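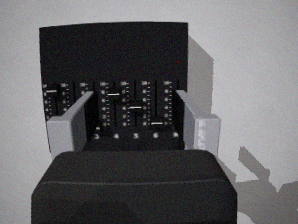
Marinescu

Emska 93 High-Pressure Stirred Reactor
Bench model, with Flesturley head and Kesumel controller

If your chemistry behaves itself at room temperature in an open flask, close this page and keep your money. The Emska 93 is for the other kind: hydrogenations that sulk, oils that need persuading, coal slurries that clog everything they meet. It is a small steel pot with a very heavy lid, and most of what you pay for is the lid.

What it is

A stirred batch autoclave for the teaching or research lab. The vessel is machined from a single bar of stainless steel, with no welds anywhere below the head. You load it, close it, purge it, pressurize it, heat it, and then go and find something else to do for the afternoon. The reaction takes as long as it takes. We have had calls asking whether a bigger motor would speed this up. It would stir faster.

The 93 in the name is the inside diameter in millimeters. Earlier models were named after things the designers admired, and the parts department asked us to stop.

Specifications

Inside diameter: 93 mm
Working pressure: 3000 psi
Maximum stirrer speed: 3000 rpm
Usable volume: 1584 mL
Head: Flesturley split-ring, eight cap screws
Stirrer drive: magnetic, sealed
Wetted parts: stainless steel, PTFE seat
Ports: gas inlet, gas release, liquid sample, thermowell, rupture disc

Yes, the pressure and the speed are the same number. It is a coincidence, and it has caused one memorable purchase order. Please write the units.

The head

The Flesturley split-ring head opens without disturbing the gas lines, so you can lift the vessel away and leave the plumbing where it is. Tighten the screws in a star pattern, in stages, with the torque wrench supplied. Do not use the long wrench from the other bench. Everyone has a long wrench on the other bench, and we have replaced a good many seats on its account.

The flat PTFE seat is a consumable. Customers who change it on schedule think we are overcharging for spares. Customers who don't change it ring us on a Monday.

The controller

The Kesumel controller handles temperature and stirring and logs both, along with pressure, to a plain text file that any spreadsheet will open. There is no app. There was going to be an app — we saw the drawings — and then the people building it wanted to know why anyone would need to check on an autoclave from a restaurant.

Ramp and hold steps are set from the front. The alarm is loud and ugly and cannot be turned down, only acknowledged. Over-temperature cutoff is a separate circuit with its own thermocouple, and it does not care what the controller thinks.

In the box

Vessel and head, heater jacket, controller, torque wrench, two spare seats, one spare rupture disc, gas hose, pressure test certificate, printed manual. The manual is short. Please read it before the first run and not during.

Not in the box

Gas cylinders, regulators, a blast shield, or a fume hood. You will also need a bench that can take the weight. A folding table is not such a bench, whatever the person who owns the folding table tells you.

Care

Rinse the vessel with a suitable solvent the same day. Slurries left overnight set like grout, and the dip tube is where they do it. Never scrape the sealing face. Return the vessel for a pressure test every year, or sooner if it has been overheated, dropped, or lent to another department.

Ordering

Built to order. Quote requests should give the gas, the solvent, and the highest temperature you plan to use. Chlorides need a different alloy, so mention them early. Orders placed before the end of November ship with the old-style carrying handle, which is better than the new one, and we have told them so.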